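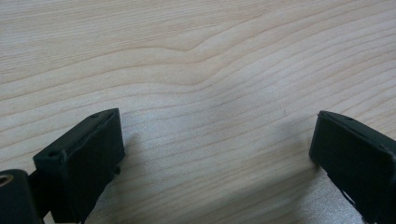 Workshop tips for team leads: running a working session with a middle management group

These tips come from the notes we keep at Cloklow for facilitators who go into other people's organizations. Most of our clients are nonprofits and small agencies with one layer of managers between the director and the front-line staff. The notes assume you are running a half-day or full-day session for eight to 15 managers who already know each other.

Before the session

Talk to every participant by phone. Fifteen minutes each is enough. Ask what they would like to be different three months from now, and ask who they go to when they are stuck. Write down the second answer. It tells you more about how the place runs than the organization chart will.

Get the director to say in writing what the group is allowed to decide. We once spent a whole morning in Stasdale helping managers redraw the on-call schedule, and at lunch we learned that the schedule was fixed by a funding agreement. A two-line email would have saved the morning.

If you use a personality or work style questionnaire, send it out at least ten days ahead and tell people who will see the results. Our rule is that each person gets their own sheet and decides what to share. Suqin Tang, who trains our newer facilitators, tells groups that the results are a way to start talking and shouldn't be used to hand out jobs.

Don't send pre-reading longer than two pages. People skim it in the parking lot.

The room

Ask for a room away from the managers' own desks. If that can't be done, ask for a closed door and a sign on it.

Set chairs in a U or a circle. Tables are useful for the writing parts but they slow down the talking, so push them to the wall when you don't need them.

Keep the room cooler than you think it should be. We aim for 65 to 68 degrees before people come in. Fifteen adults will warm it up by midmorning.

Bring your own markers and tape. Test the tape on the wall first — some paint comes off with it, and you will hear about it.

The first hour

Start on time even if two people are missing. Go over the purpose, the finish time and the breaks, then stop talking.

Skip icebreakers that ask for personal stories. A better opening is to have each manager name one piece of work another manager in the room made easier for them lately. It takes about two minutes a person and it gets names and tasks on the wall.

Next, have everyone write down the issues they want to work on, one to a sticky note, without discussion. Collect the notes yourself and read them out in a flat voice. Group the ones that match. If the director is in the room, ask the director to write last and speak last.

Pick two issues. Three is too many for half a day. Park the others on a sheet, and send that sheet back with your notes so they aren't lost.

When the talk gets stuck

Ask for the last time it happened. "Communication is bad" will go around the room for an hour. "The intake team moved to the new form in July and the night supervisors weren't told" can be worked on before the break.

If two people are doing all the talking, put the group in pairs for five minutes and then hear from each pair. Choose the quieter person to report.

If someone gets upset, call a break. Don't try to process it in front of everybody. Check in with the person privately and ask whether they want the subject brought back to the group or left alone.

If the group wants to complain about upper management, let it go on for ten minutes by the clock. Then ask which of those complaints this group can do something about without permission. There are usually one or two.

Mahfuz Jayasinghe keeps a sheet of paper in his lap and makes a tick each time he speaks. When the ticks reach 20 before lunch, he hands the next part to a participant. Try it once. Most of us talk far more than we believe.

Differences in style

Some managers think out loud and some need quiet first. Give both kinds what they need by using a minute of silent writing before any big question. A minute feels long. Leave it alone.

Watch for type labels turning into excuses. "I'm not a detail person" is fine as a remark over coffee, but the budget report still has an owner and a due date.

When two people clash over pace, have each one finish this sentence for the other: "It helps me when you..." Write both down and ask them to try it for a month.

Closing

Leave 30 minutes for the end. Every action gets one name, one date and one line about what done looks like. An action with two names on it has no owner.

Baoshan Cui asks each person to read their own action out loud, and we have all picked up the habit. People fix vague wording as soon as they hear themselves say it.

Photograph the wall sheets before anything comes down. Type them up the same evening, in the group's own words, and send them the next morning.

Afterward

Book the follow-up before you leave the building. Six weeks works for most groups. An hour is long enough, and a call will do.

Send the director a short summary that the managers have seen first. Keep who said what out of it.

Keep a page for yourself on what ran long. Ours show that introductions and the report-back after small groups run over nearly every time, so we now plan an extra ten minutes for each.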